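Knitted dishcloth keeps coming out as a slanted shape, what am I doing wrong?

Asked by imdale_knits – Thursday – 3 replies – 1,344 views

Hello all! I took up knitting again in March after a very long break, and I've been working through the plain dishcloth in the Kelent beginner booklet. It's cast on 36 stitches, knit every row until it's square, bind off. Simple enough, you'd think! But mine keeps getting narrower toward the top, and my last one leans over to one side like it's tired. I'm using the cotton I got from the yarn shop in Prarnthorpe and the needles the booklet asks for. Is it my tension, or something dumber?

Answer 1 (marked helpful)

Welcome back to it! I'd bet you're losing stitches at the ends of your rows – I did exactly the same for my whole first winter. Count them every few rows for a while, and if you find 35 or 34, look at your edges first. It's very easy to knit the last two together when they're snug, particularly with cotton, which has no give in it at all.
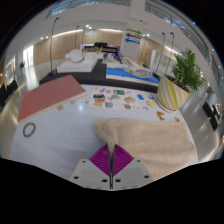

The leaning is a separate thing, I think, and it's nothing to worry about. Cotton can twist a bit as you work it. Soak the finished cloth in cool water, squeeze it out in a towel, then pat it square on something flat and leave it overnight. I pin mine at the corners if they're being stubborn. My Zerouali cotton took 3 goes before it behaved, and now those are my favorite cloths in the drawer (I really should give some away).

Answer 2

bind off looser

Answer 3

Agree with the first answer about counting. I'd also slip the first stitch of every row, it makes a neater edge and you can see the last stitch much better when you come back to it. Go up a needle size for the bind off too, if yours pulls in at the top. Which booklet is it, the old Kelent one or the one with the new charts? The old one had a mistake on page 2.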